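3.2 Utensils and surfaces

Utensil stock was kept small. Handles are plain pale wood, flat enough to lie still on a counter, and we left them unmarked (tape labels peeled in the Belside pilot). A slender stick with flat, rectangular cross-section, Figure 3a.

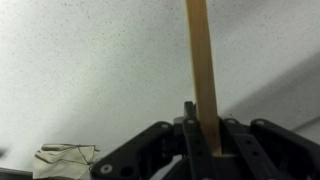 Handle shape mattered more than we expected at the coding stage. Of 2,950 logged placements, 1,476 were of a tool into a bowl and 259 were excluded, mostly double entries. Coding by Maiara Leite, second pass in October. Disagreements settled by discusion, no third coder.

Resting position was scored on where the handle crosses the rim. Head inside, handle out over the rim = "parked". Speckled countertop, round bowl in pale mint green, yellow spatula-like tool: Figure 3b shows a parked case, wich was the commonest type at Witport too.
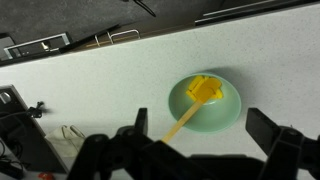

3.3 Scoring of parked tools

Three codes only: parked, dropped in, laid beside. Ties went to parked.

© Dinu Working Papers, 4 April 2021. Back to top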